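Udach Desktop Assembly Set: Data Card

Version 2. Maintained by Jelle Cuypers. Questions about the parts inventory go to Toon Claeys.

Summary

The set covers the assembly of a desktop computer in a tower case, from the bare open case up to the point where the side panel goes back on. It contains 377 episodes. An episode is one part being moved from its holding place to its place in the case, or the same move in reverse. Cable routing is outside the scope of this version.

The card describes the parts, the bench layout and the labeling rules. Loading instructions and the file layout are in the separate notes that ship with the archive.

Workspace

All work is done on a metal bench with a slatted aluminum top. The slats run the long way and the grooves between them are used for clamping. Nothing is stuck down with tape, as adhesive residue in the grooves made the Meltham layout hard to clean.

The case lies on its side with the side panel removed, so that the interior faces up. Small parts wait in a gray 3D-printed fixture tray. The tray has raised blocks and posts along its edges, a shallow nest for the processor, and an upright slot for a part that has to be picked up by its sides. Parts too large for the tray are brought in from a shelf off the bench.

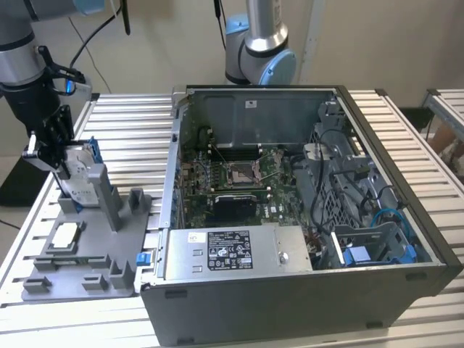
Bench layout with the fixture tray at left and the open case on its side.

The tray is printed flat side down, and the first layer is the reference surface. Replacement trays should be checked against the processor nest before use. If the chip rocks when pressed on a corner, sand the nest or reprint. Do not shim with paper.

Parts

Case. Dark gray tower. The side panel is stored separately and is not part of any episode. Panel screws are kept in a lidded cup and counted back in at the end of a session.

Processor. Square package with a light silver top. It is placed in the nest top side up. The orientation mark must agree with the drawing in the parts sheet. Episodes in which the chip was rotated before pickup are kept and labeled misoriented.

Storage drive. The drive travels in a blue caddy and the two are treated as one part from start to finish. The connector edge of the drive stays exposed. The label vocabulary uses drive_in_caddy for the combined part. The label drive alone is reserved and does not occur in version 2.

Memory. Modules are handled by the short ends. Contact edges are not touched by bare hands, and modules with marked contacts are pulled from the inventory.

All electronic parts are retired stock supplied by Schouten. They were not tested for function on arrival, and the set makes no claim that an assembled machine would boot.

Labels

There are 9 action labels: approach, grasp, lift, carry, align, insert, seat, release, withdraw. Align begins when the part is over its destination and ends at first contact. Seat begins when the part is fully in its guides and ends when it stops moving. Where no separate seating motion occurs, insert runs directly into release and seat is left out.

Outcome is recorded per episode as complete, partial or failed. Partial means that the part is in its destination but not fully home. A caddy whose front stands proud of its neighbors is partial, even if the drive connector has engaged.

Annotators worked from the bench view first and used the close view to settle contact times. Each episode was labeled by 2 annotators. Disagreements on outcome were resolved by going back to the recording, and the resolved value is the only one published.

Handling the drive and caddy

Most of the revisions between versions concern this part. The caddy is rigid along its long sides and flexes at the ends, so a grasp near an end can twist the drive slightly in its mounts. The exposed circuit board is on the drive's outer side and should be kept clear of clamps and tools. The gold contacts should be inspected under a lamp before each session. Lint is removed with a dry brush. Solvents are not used at the bench.

When a drive is tilted for entry, the tilt is taken out before the connector meets its mate. Episodes in which contact was made at an angle are labeled angled_contact, whatever the outcome. 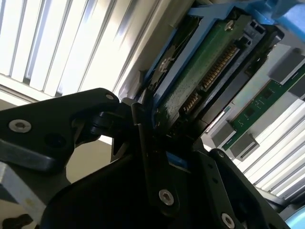
Toon Claeys asked during review that angled_contact be split by severity, on the grounds that a light touch against the guide and a hard push on the connector housing do not belong under one label. He also noted that the Heden group had sorted its own drive insertions this way and found the light cases far easier to agree on. The split is planned for the next version and will be applied to the existing episodes.

Known limitations

One case model only. Drive bays of other designs, including those with side-entry rails, are not represented.

Caddy color is constant. A model trained on this set may rely on it.

Wear is uneven. The caddy latches loosened over the January sessions, and later insertions need less force than early ones. Session order is preserved in the index for anyone who wants to correct for this.

Changes from version 1

Removed the label nudge and merged its segments into align.
Corrected the processor orientation drawing in the parts sheet.
Added angled_contact.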